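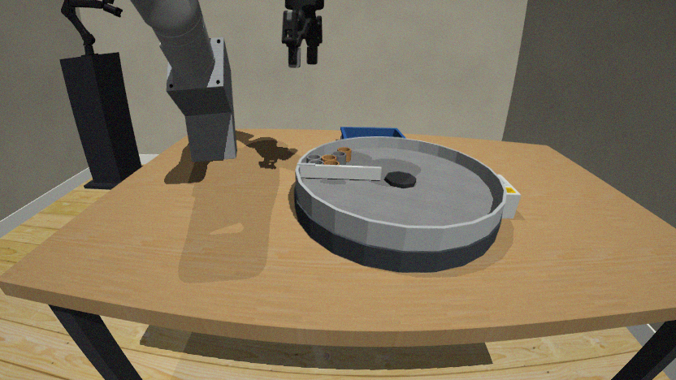 The sorting cell in simulation, with the arm, the round tray and the cups behind the white bar.

I've been at Opoku for 20 years, most of it on the sorting bench. In February we were told the small cups would go over to an arm, and that the bench crew would help set it up. I wasn't keen. I'd seen the labelling line go the same way at Tiden, and the people there weren't asked much.

So far my job has changed more than it has shrunk. Mornings I still sort by hand. After lunch I sit with the Skorell software and go through the layout on screen, saying where a part would jam or where I'd want more room to reach in.

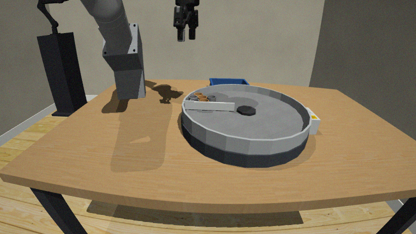 The grey and orange cups are the ones I know best. On a busy shift we'd put 1000 of them through, and my wrists knew it by knock-off. I won't miss that. I do miss the talk across the bench, as there are fewer of us on it now and two have moved to packing.

The pay stayed the same, which some of us think is wrong given the extra training. We've asked for that to be looked at before the real arm goes in. No answer yet.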